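Where do I start with old stop-motion shorts on disc? (and is the Flolura set worth it?)

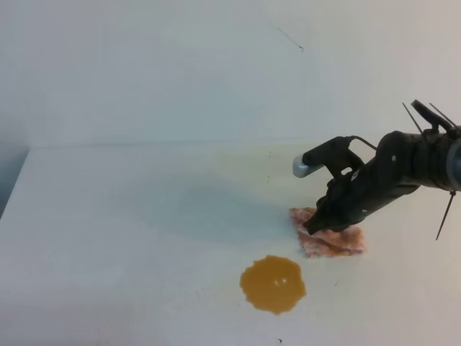
Black arm over a white tabletop.

Asked by Nisha Dwivedi in Movies & TV > Animation

Hi all! So my nephew got me hooked on stop-motion over the holidays (he's 8 and has opinions) and now I've gone and decided I want to own some of it instead of hunting for blurry uploads at 11 at night. I like the older stuff best, the puppets with the slightly wobbly faces and the felt backgrounds, and I don't mind if it's in a language I can't follow.

Everybody keeps pointing me at the Flolura box, the one called Tales from the Small Stage. It has 38 shorts on it, and the store near me wants a price that made me put it back on the shelf. There's also a much cheaper single disc from Skikby with a bunch of what look like the same titles. The back cover says "newly transferred" but doesn't say from what.

What I want to know:

Is the picture really that much better on the Flolura one?
Are the shorts complete on the Skikby disc? I read somewhere that the fox one is missing its ending.
Is any of it too scary for an 8-year-old? He's fine with skeletons but not with dolls, don't ask me why.

I have a regular Blu-ray player and a TV that's nothing special. Thanks in advance!

3 answers

Gilang Ngui
Marked as best answer

I own both of these, which says something about how I spend my money, so let me try to save you some of yours.

Picture first. The Flolura set is a big step up on maybe half the shorts. The early black and white ones look wonderful, you can see the thumbprints in the clay and the stitching on the little coats, and there's real grain left in instead of that waxy smoothed-over look. The later color shorts are more of a toss-up. A few of them seem to come from the same tired prints as the Skikby disc and the reds are all over the place on both. If your TV is modest and you sit a normal distance away, I think you'd notice the difference on the early ones and forget about it on the rest.

The Skikby disc has 24 shorts. Most of them are complete as far as I can tell. The Fox and the Lamplighter is the problem one, you read right. It stops right after the fox climbs up on the roof, then there's a hard cut to the credits, and you lose the whole bit with the snow, which is the best part of the film! I played them back to back to be sure. Two others have replacement music that sounds like somebody's home keyboard. I got used to it, my wife left the room.

Extras: Skikby has none. Flolura has a booklet with good notes on the first few films and then pretty thin ones after that, like the writer had a bus to catch. There's also a commentary on the lamplighter short that I liked a lot, by a puppet builder who mostly talks about wire. I could've listened to an hour more of it.

As for scary – skip The Button Mother. I mean it. It's nothing but dolls, and they all turn their heads together. It's on both sets, on Flolura it's disc two and on Skikby it's the fifth one in, and there's no chapter menu on Skikby so you have to sit there with your thumb on the skip button. Everything else is fine for a kid who can handle skeletons. There's a very good skeleton one, in fact, with a trombone.

If it were me I'd wait for a sale on the Flolura. It went down a lot last March and I kicked myself because I'd paid full price a few weeks earlier.

Comments on this answer

Nisha Dwivedi: Oh this is so helpful, thank you! The Button Mother sounds like my own nightmare too, never mind his. I'll hold out for a sale.

Dimas Kwok: Agree on everything except the music. The new score on the bakery short is better than the original and I'll die on that hill.

Gilang Ngui: Dimas you're a menace

Suryani Krishnan

Just get the cheap one. My kids watched it till it skipped and they never once mentioned film grain. I got mine used for next to nothing.

Comments on this answer

Gilang Ngui: Fair, but the fox!

Suryani Krishnan: they thought the fox lived on the roof now. they were happy

Farah Ngau

Slightly different answer from me. Before you buy anything, check your library! Mine had the Flolura set sitting there and I was the only person who'd ever put a hold on it, judging by how stiff the case was. You could borrow it, see which ones you and your nephew go back to, and then decide. That's how I found out I only love the ones made before they switched to rubber puppets. The rubber ones leave me cold and I'd have been annoyed to pay for them.

Also if you end up liking the slow, quiet ones, look for the Hirkby Winter Shorts. It's a small release, I think they only pressed 200 of the first run with the cardboard sleeve, but there's a plain edition that's easy enough to get. There's no dialogue at all, so the language thing won't matter. One is just a man trying to carry a stove up a hill, and my dad, who doesn't like cartoons, watched it twice and then wanted to talk about stoves.

One warning on the Flolura box, the discs sit in those overlapping trays and disc three on mine (the library's, I mean) was scuffed because you have to lift the other one off to get at it. Check it when you open it. I don't know if they've changed the packaging since then.

No idea about the Skikby, never seen it.

Comments on this answer

Nisha Dwivedi: The library! I didn't even think of it. They have it, I'm number two on the list. And the stove one is going on my list for me, not for him.

Dimas Kwok: Is the plain Hirkby edition region free? Mine wouldn't play on the upstairs player but the upstairs player hates everything.

Farah Ngau: Mine plays fine but I've only got the one machine so I can't swear to it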